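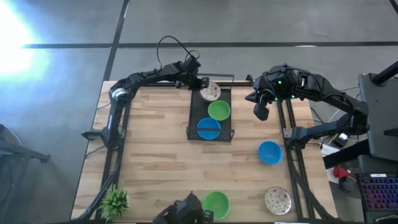 湯煎の温度を上げすぎているのではないか、とBegoña Robles。前回の膠の試験片で破断荷重がばらついたのは木地の問題ではなく加熱の履歴だろう、まず鍋の中の温度を測れ、とのこと。指摘はもっともなので、今回は接着より先に加熱条件から見直す。

2月2日(月) 膠の再試験

前回までの経緯。ブナの重ね継ぎ試験片を粒膠で接着し、引張せん断で破断させた。同じ日に同じ鍋から塗った組の中で、最低606 N、最高1616 N。ここまで開くと平均を取る意味がない。破断面を見ると、低いほうは木部破断がほとんどなく、膠の層がきれいに剥がれている。高いほうは片側に繊維がむしれて残る。接着面積はノギスで測り直したが、差は説明できなかった。

湯煎の条件。外鍋に水1000 g、内側にガラス瓶。これまでは外鍋の水温だけを見て設定していた。瓶の中にも熱電対を入れたところ、設定を変えていないのに瓶底の温度が外鍋の表示より高く出た。瓶が鍋底に直接触れていたため、ヒーターの熱が底から入っていたと見られる。瓶底は68℃。蓋をした状態で長く置いた分は、においも少しきつい。

対策として、鍋底に金網を敷いて瓶を浮かせた。熱電対は瓶の中心、液面と底の中間に固定。攪拌は竹べらで、塗布の直前ごとに行う。泡が立つので速く回さない。

膠は昨晩のうちに冷水で膨潤させておいた。Brunnerの袋の粒は大きさが不揃いで、大きい粒の芯が白く硬いまま残る。芯が残ったものを加熱すると溶け残りが瓶底に沈み、そこだけ濃くなる。これもばらつきの一因になりうる。今回は粒をふるい、大きいものは乳鉢で割ってから水に入れた。朝の時点で芯は見当たらず、指でつぶすと全体が同じ硬さだった。

塗布について。Volkan Ağcaの記録では、塗ってからクランプを締めるまでの時間が組によってかなり違う。六組をまとめて塗り、最初の組から順に締めていたので、最後の組は待ち時間が最も長い。表面がゲル化してから圧をかけると、膠が木に入らない。記録の順番と破断荷重を並べると、後の組ほど低い傾向がある。例外が一組あり、これは理由不明。

変更点
・一組塗ったら直ちに締める。次の組はその後で塗る
・試験片は塗布前に温める(乾燥庫の余熱を使用)
・刷毛は瓶に入れたままにしない。根元で固まった膠が塗布面に混じる
・はみ出しは半硬化のうちに刃で取る。濡れ布で拭かない

木地の準備は前回と同じ。鉋仕上げ、研磨なし。Lovely Riveraから、軽く紙やすりをかけた組も入れてはどうかという案が出た。今回は条件を増やしたくないので見送り、加熱の件が片付いてから別の系列で行う。鉋刃は今朝研ぎ直した。逆目の出た二枚は除外し、同じ板から切り直した。

尿素の添加は今回なし。作業時間は延びるが、強さへの影響を切り分けられなくなる。Jeltodenの液状品も比較に入れる予定だったが、開封日がラベルに書かれておらず、状態がわからないので使わない。新しいものを注文済み。開封したら必ず日付を書くこと。

作業中のメモ。金網を敷いてからは、瓶の中の温度が外鍋より少し低いところで落ち着いた。立ち上がりは遅くなる。蓋を開けるたびに液面に薄い膜が張るので、すくって捨てた。混ぜ込むと塗膜に粒が出る。途中で粘りが増したため湯を少し足したが、足した量を量っていない。三組目と四組目の間。ここは記録の穴として残しておく。次回からは瓶ごと秤に載せ、減った分だけ補う。

クランプ圧は目視ではみ出しの筋を見て揃えた。客観性に欠ける。Kamran Najafiがばね式の治具を作れると言っているので、寸法図を渡す。重ね代の位置決めピンも同じ治具に付けてもらう。手で押さえて合わせる今のやり方だと、締め始めに滑る。

全組とも解放せず養生中。引張は明日以降、Maximiliano Estebanの測定が終わって試験機が空いてから。チャックの歯に前の試料の樹脂が残っていたので、使う前に清掃する。ロードセルのゼロ点は試験片ごとに確認。破断面は両側とも保管し、番号は接着面の裏に鉛筆で書く。前回は油性ペンを使い、木口からにじんで読めなくなったものがある。

未決
・例外の一組(前回、後半なのに高荷重)の木取りを確認
・瓶底の温度と保持時間を変えた系列を組むかどうか
・6月の湿度の高い時期に同じ手順で繰り返すか。養生棚の湿度計が先

前の記録 次の記録 一覧 材料 治具 測定
サイト内検索 キーワードを入力 検索
Sirnport工房ノート お問い合わせ © Sirnport ページの先頭へ戻る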